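Teaching by demonstration (robotics)

Teaching by demonstration is a way of giving a robot a new skill by showing it the job. A person either takes hold of the arm and moves it through the task, or drives it from a distance with some kind of controller, and the robot keeps a record of how every joint moved along the way. 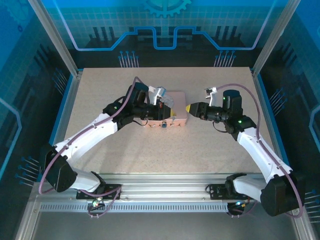 The recording is then used in one of two ways. It can be played back as it is, which is the older method and still a very good one for work that never changes. Or it can be pooled with many other recordings of the same task and used to train a program that picks the next movement from what the robot's cameras and joint sensors report at that moment. The second method is the one that has brought so many new people into the field, and it is easy to see the attraction: someone who has never written a line of robot code can sit down and pass on a skill that lives mostly in their hands!

Other names for the same idea, or for parts of it, are programming by demonstration, learning from demonstration, imitation learning and lead-through teaching. Writers do not always use them the same way. In this article "demonstration" means one complete run of a task by a person, and "operator" means the person doing it.

Contents
1 Background
2 Teaching by hand
3 Teaching by remote control
4 Two-armed tasks
5 The workspace
6 What is recorded
7 From recordings to behavior
8 Common difficulties
9 The Releda bench project
10 See also

Background

Early factory robots were taught by leading them. A paint sprayer, for instance, would walk the arm along the side of a part while the machine stored the path, and the robot would repeat that path until the part changed. Button boxes, usually called teach pendants, took over much of this work. With a pendant the operator jogs the arm to a point, saves it, jogs to the next point, saves that, and so on. It is slow but very exact, and plenty of shops still do it every day.

Interest in richer kinds of showing grew as cameras got cheaper and as learning programs got better at handling pictures. Small electric arms helped too. An arm light enough to sit on a tabletop can be set up in a spare corner, and a wrong move is far less serious than it would be with a machine that lifts car doors (though it still deserves respect, as anyone who has caught a knuckle in a joint will confirm).

Teaching by hand

In hand teaching, also called kinesthetic teaching, the operator holds the robot itself. The motors are set so that they carry the weight of the arm but give way when pushed. The operator feels the contact between tool and part directly, and many people find that they understand the robot's reach and limits within minutes.

The method has a few catches. The operator's hands and arms get in the way of the cameras, so pictures taken during teaching may look quite different from the pictures the robot will have when it works alone. Moving one arm well often takes two hands, and that makes a task for a pair of arms awkward. Stiff gearboxes can also drag, which shows up in the recording as small jerks and pauses.

Teaching by remote control

Remote control, or teleoperation, puts some device between the person and the working arm. Several kinds are in regular use.

Leader arms. The operator moves a small arm, the leader, and a second arm, the follower, copies it joint by joint. Because the two have the same layout, or nearly the same, the operator soon stops thinking about joints at all.

Handheld controllers. A tracked controller of the sort sold for video games gives the position and tilt of the hand, and software works out which joint angles will put the gripper there. A trigger opens and closes the fingers.

Gloves and finger tracking. These read the hand in more detail and are mostly used with robot hands that have several fingers.

3D mice and joysticks. They are cheap and sturdy, and fine for slow, careful moves along one direction at a time. Long tasks get tiring.

The great advantage of every one of these is that the operator's body stays clear of the cameras. The great loss is touch. Unless the device pushes back, the operator has to judge contact by eye, and new operators nearly always press too hard. Some leader arms do push back a little, and the difference in comfort is wonderful.

Two-armed tasks

A large share of everyday handwork needs one hand to steady and one to act. Opening a jar, threading a cord, fitting a small part into a larger one and folding cloth all work this way. Two-armed robots are therefore popular for demonstration work, commonly with both arms fixed to one base so that the distance between them never shifts.

The arms may do the same thing together, such as lifting a tray, or split the job. In a split job the timing matters as much as the path. If the steadying arm lets go a moment early, the acting arm may be pushing on something that is no longer held. People handle this timing without thinking, which is a strong argument for showing it instead of trying to write it down.

Grippers do not have to match. One side may carry a pair of fingers for holding and the other a narrow tip or a special tool. Cables need some thought on a two-armed setup, because a loop that is long enough for one pose can snag in another. Good builders leave slack at the shoulder and check the full range of both arms before the first recording.

The workspace

The space around the arms has a surprisingly large effect on the results. Plain tabletops with little shine are liked because they give soft reflections. Side and back panels hide people walking past, changes in the room and other things a learning program might wrongly latch on to. A printed panel is fine as long as it stays the same, and some teams deliberately swap panels between sessions so that the program learns to ignore them.

Lamps are normally fixed in place. Daylight is a known nuisance, since a program trained on morning recordings may do poorly in the afternoon.

What is recorded

A typical demonstration contains:

joint angles of each arm, sampled many times a second
the commands sent by the operator's device
gripper opening, and sometimes gripping force
video from one or more fixed cameras, and often from a small camera at the wrist
a short text label naming the task
a mark for success or failure

All of these have to share one clock. A lag between video and joint data that a person would never notice can teach a robot to close its fingers too late.

Failed runs are worth keeping in a separate folder. Runs in which the operator makes a mistake and then fixes it are especially prized, as they show the robot the way back from trouble.

From recordings to behavior

The simplest learning method is called behavior cloning. The program is given what the robot sensed and what the operator did next, over and over, until it can guess the second from the first. Its weak spot is drift. A small error leads to a position no operator ever visited, the next guess is worse, and the errors pile up.

There are several cures. Operators can start each run with the object in a different place. They can step in while the robot is working, correct it, and have the correction added to the training set. The program can also be asked to plan a short stretch of movement at a time, which smooths out the hesitations found in human recordings.

Common difficulties

Different habits. Two operators may both do a task well and do it quite differently, one from the left and one from the right. A program that averages the two can end up going straight down the middle and into the object. Written task notes help.

Fatigue. Quality falls off in long sessions. Short blocks with breaks give cleaner data.

Idle time. Operators pause to think. Left in the recording, these pauses teach the robot to stop for no reason.

Camera bumps. A camera nudged out of place can spoil a whole session. Many teams compare a reference picture with the live view before starting.

The Releda bench project

Releda is a small project devoted to two-armed demonstration on tabletop equipment. It grew out of a shared interest in assembly and handling tasks and maintains a task set named Skevier, along with a recording tool called Ada. The first public version of Skevier came out in April and held 2494 demonstrations across 38 tasks. Each task is described in plain language on a single sheet, with a starting layout, a finishing condition and a list of acceptable variations.

Ada handles the shared clock, trims idle time at both ends of a run and asks the operator for a success mark before the next run can begin. It works with leader arms and with handheld controllers. The project's workshop at Mac an tSaoi holds practice sessions for new operators, who complete three warm-up tasks before any of their runs are added to the set. Two of the warm-ups use one arm only, and the third brings in the other.

See also

Teach pendant
Teleoperation
Behavior cloning
Force feedback
Robot gripper

Last edited 2/7/25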